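ok cold brew thread because I keep getting the same questions in my DMs and I'm typing this on the train. bear with me

1/ Yes you can make it in any jar. I use the tall Zindine one because it was on sale. A pickle jar works. Wash it twice, pickle smell is real.

2/ Coarse grind. Coarser than you think. If it looks like sand you'll be chewing it. Should look like kosher salt, the chunky kind

3/ Ratio. I do 100 grams coffee to 600 grams water and that makes a concentrate. Do NOT drink it straight, my cousin did and called me from the parking lot of her gym

4/ Time. 14 hours in the fridge. I've tried less, tastes like a wet paper bag. I've tried way more and it gets woody and kind of mean. On the counter it goes faster but my kitchen in September is basically a sauna so, fridge

5/ Branwen Humphreys (she runs the roasting side at Sudton, go say hi) told me to stir once at the start and then leave it alone. I used to shake mine every time I opened the fridge. Muddy. Every time. She was right and I told her so and she's been unbearable since

6/ Beans. Doesn't need to be the fancy ones. Medium roast, chocolatey, whatever's a couple weeks old and you feel bad about. Light roasts come out thin for me?? Some people love it. Kristaps Pētersons swears by a washed Ethiopian and he has better taste than I do so idk

7/ Filtering. Metal strainer first, then paper. Rinse the paper. If it's dripping super slow that's fine, walk away, fold some laundry
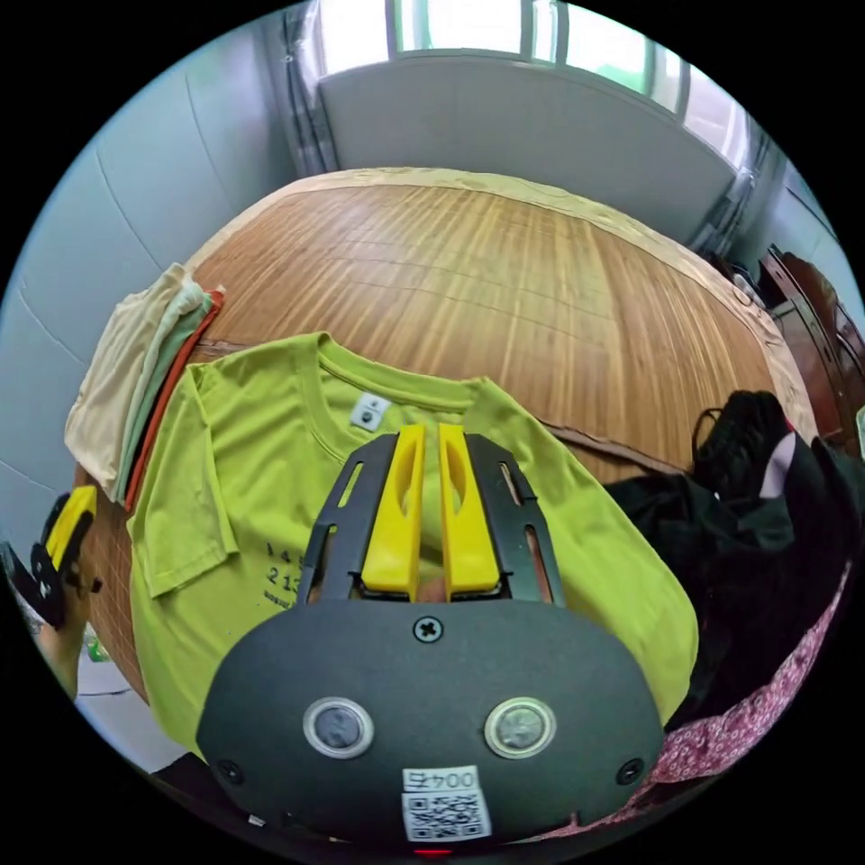 green tee, bed, one of the yellow-fingered grippers

8/ Ok back. Storage — lid on, back of the fridge, 4 days tops once it's diluted. Concentrate lasts longer but mine's never made it that far so I can't really say

9/ Dilute one part concentrate to one part water or milk, then ice. Start there. Adjust. Oat milk is good, the Jendton barista one doesnt split on me. Coconut water sounds gross and is great

10/ Someone asked about sweetener. Sugar won't disolve in cold coffee, it just sits at the bottom being sand. Make a syrup, equal sugar and water, heat til it's clear, cool it. Maple works too and you can be lazy about it

11/ Can you heat it up? Sure. Splash of concentrate, hot water from the kettle on top. Smoother than my drip. Don't microwave the whole jar please

12/ Used grounds: compost. I tried scrubbing a pan with them once and had brown water down my drain for a day, so compost

13/ "is it stronger" — depends how much you dilute. The concentrate yes. A normal glass cut with water, to me, feels like a regular cup. If caffeine bugs you try half decaf, still tastes good

14/ my stop. Will do tea next, same jar different rules, the hibiscus one is so easy. Drop your ratios below, want to see what everyone else is doing

edit: grams of WATER in 3, not ounces. someone already asked. get a cheap scale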